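Print this page | E-mail this page

FOR IMMEDIATE RELEASE

Dindholm households invited to clear one table this March

Free Cletel program helps people sort everyday desk and table litter, with a printed guide, bin liners and nine open evenings at the Gauthier Building

DINDHOLM — Utirance, the household waste and recycling service for Dindholm, is opening sign-up for Cletel, a free program that asks people to do one small job well: clear a single table and put every item on it where it belongs.

Cletel runs through the whole of March. Anyone living in Dindholm can take part, whether they have a house with a garage full of bins or a studio with one pail under the sink. People who sign up get a fold-out sorting guide, a roll of tinted bin liners, a small lidded tub for used batteries and a place at any of the nine open evenings in the Gauthier Building, where staff from the sorting floor will be on hand to answer questions and look at whatever people bring in a bag from home.

The program grew out of a trial last fall in which 40 households kept a sorting diary for six weeks. They wrote down what they threw away, where they threw it and what made them stop and wonder. The kitchen gave them very little trouble. Most people knew what to do with potato peelings and a milk jug. The trouble was on the other tables: the desk, the coffee table, the dining table that turned into an office and never quite turned back.

"We were so pleased with those diaries. People wrote in the margins, they drew arrows, they argued with each other in the same notebook," said Aoife Moriarty, who leads the Cletel program at Utirance. "And the same handful of things kept coming up. A drink can with a bit left in it. A paper cup. A shipping box with the label still on. One battery that had been sitting next to somebody's keyboard since the holidays — and they'd been moving it every time they dusted!"

What taking part looks like

There is no pledge to sign and no weighing of bags. A household picks one table, chooses a time that suits, and works through it with the guide open alongside. Most of the trial households were done in less than 30 minutes, including the time spent taking bags outside.

The guide suggests an order of work, and the trial households were keen that it be kept short:

- Move what stays. Laptops, chargers, mice, mugs, glasses cases and library books go to the back of the table or onto a chair.

- Bring the bin to the table, with a fresh liner in it, and fold the liner over the rim all the way around.

- Take the batteries out first and drop them in the tub.

- Empty drink cans into the sink and put them with metals. A crushed can is fine in Dindholm.

- Flatten cardboard. Check inside long narrow boxes for packing paper or a stray part.

- Put used tissues and paper towels in the lined bin.

- Leave the puzzling items until last and look them up in the back pages of the guide.

The back pages are the part the trial households asked for most often, and they have more than doubled in length since the first draft. They cover snack wrappers, padded mailers, clear plastic trays, receipts, pen refills, tape rolls, candle jars and the little silica packets that come in shoe boxes. Each entry is one or two lines long. Where the answer in Dindholm is different from the answer in neighboring areas, the entry says so, which should help people who have moved in recently or who work one place and live in another.

The open evenings

Open evenings start at 6:30 p.m. in the ground floor room of the Gauthier Building and last until the questions run out, or until 8:30, whichever comes first. There will be tea and something to eat. People can come for ten minutes or for the whole time, and children are welcome. The room has step-free access from the parking lot side, and the guide will be available there in large print.

Each evening begins with a quick run-through at a table and then turns into a help desk. Visitors are encouraged to bring a bag of clean, dry items that have them stumped. The staff like the odd ones. During the trial, a pair of neighbors brought in the insides of a music box, a bicycle light and half a shower head, and all three got an answer.

Wayne Poirier, who supervises the sorting floor at Utirance, will attend the evenings along with members of his crew.

"I've spent years looking at what comes down the belt, and I could talk about it all night, so somebody will have to stop me," Poirier said. "What I'd love is for people to meet the crew. They're quick, they're funny, and they know things about yogurt pots you wouldn't believe. Ask them about batteries, too. A loose battery in a trash bag is the thing that worries us most, and it's such an easy one to fix at home."

Why a table

Utirance looked at several ways of running a spring program before choosing this one. A drawer was considered, and so was the trunk of the car. A table won out for a simple reason: it is where people are already sitting when they make the litter. The can gets opened there, the package gets opened there, the tissue comes out of the pocket there. By the end of a busy week a good-looking table can disappear under the leftovers of perfectly ordinary days.

It is also a mixed load, and that makes it good practice. Take a white marble-look table with a laptop closed at the back and a mouse beside it on a round mat. Toward the front there might be a long cardboard box, a black and yellow wrapper, a heap of crumpled tissues, a crushed red can, a small battery, a blue paper cup on its side and a few bits of clear plastic. With a bin standing at the edge in a light blue liner, the whole lot can be dealt with from one spot. Under the Dindholm rules, the box goes flat with the cardboard, the can goes with metals, the battery goes in the tub, and the tissues and the wrapper go in the lined bin. The clear plastic needs a second look for a resin number.

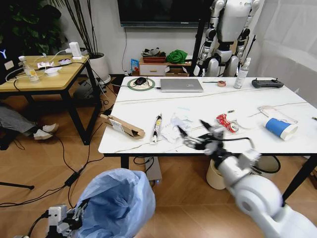
What about the paper cup?

It is the question Utirance is asked more than any other, and the answer has its own page in the new guide. Most paper cups have a thin lining that keeps the drink in, and the Dindholm paper stream cannot take them. For now they go in the lined bin with general trash. Plastic lids and cardboard sleeves can be pulled off and sorted separately. If that rule changes, Utirance will mail an update page to every household that has signed up for Cletel, sized to slip into the fold of the guide.

Moriarty said the team went back and forth on how to word the cup page. "People feel bad about cups. They really want us to say yes," she said. "So we wrote it plainly, and we put it near the front, and we left space underneath for the day we can print something better."

Liners and tubs

The liners supplied with Cletel are tinted and see-through enough that a can or a battery dropped in by mistake can often be spotted before the bag is tied. They fit most upright household bins. Households that already have a liner they like are welcome to keep using it and ask for the guide and tub alone.

Full battery tubs can be emptied at the Gauthier Building front desk or handed to the crew at any open evening. Battery ends should be covered with a piece of clear tape before they go in the tub. Batteries that are leaking or swollen should not go in the tub at all, and residents should call the Utirance office for advice on those.

How to sign up

Sign-up forms are at the Gauthier Building front desk, at both branch libraries in Dindholm and on the Utirance website. Forms can be returned by mail or in person. Kits will be ready for pickup before the start of March, and people who can't get to a pickup point can tick the box for home delivery, which is also free. Renters do not need permission from a landlord. Shared houses may ask for one guide per person if they'd like, though one tub is usually plenty.

Schools, clubs and small offices can request a kit as well. The office version comes with a poster for the break room and a shorter guide that leaves out the household entries.

Households that would like to keep a diary the way the trial group did can pick up a notebook at the first open evening. It's optional, and spelling doesn't count. The program team will read every one that comes back, and the questions in them will go into the next printing of the guide.

About Utirance

Utirance collects and sorts household waste and recycling for Dindholm. Its sorting floor, battery drop-off point and public desk are open to group visits by arrangement.

Media contact

Aoife Moriarty, Cletel program, Utirance, Gauthier Building, Dindholm. Interviews with Wayne Poirier and visits to the sorting floor can be arranged through the same office. Closed-toe shoes are required on the floor, and ear protection is provided.

Print | E-mail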